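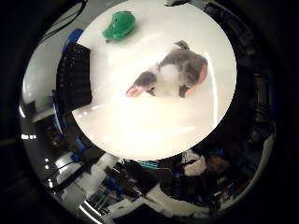
Montserrat Sepúlveda

Notes for the Clutadbridge library evening, July 6, 2010

Good evening, everybody, and thank you for coming out. (Wait for chairs. Thank Rigoberto for the coffee and for driving me in.)

I want to talk tonight about bedtime stories, and mostly about the ones that never got written down. My grandmother told hers in the kitchen in Trujillo, with the radio going, and she never once told one the same way twice. There was a mouse in nearly all of them. Sometimes the mouse was a thief and sometimes he was a judge, and one winter he was married to the moon, which my brother objected to very strongly.

SLOW DOWN HERE. Read the moon one, short version. Skip the part with the well if it's past the half hour.

When I started collecting family stories for the Gulau project I thought I might get 123 if I was lucky. We have 525 now, and people still stop me in the grocery store with another one — I keep a pencil in my coat for it. Thirteen of them are the same story, more or less, about a mouse who hides in a loaf of bread. The families had never met each other. I find that lovely and I can't explain it, so please don't ask me to at the end!
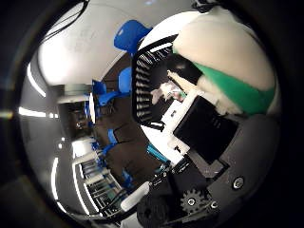 White and green, with a black grille.

Now, how to ask. Don't say "tell me a story," because your aunt will say she doesn't know any. Ask who put her to bed. Ask what the room smelled like. Then hush, and let her get up and see to the stove if she wants to, she'll come back to it.

Write down the wrong words too. My grandmother said "the Tuesday of the cats" and I fixed it in my notebook when I was twelve, and I have been sorry ever since.

(Pass the sign-up sheet. Next evening is in November, Rigoberto has the room.)

Questions, then the bread story if they want it.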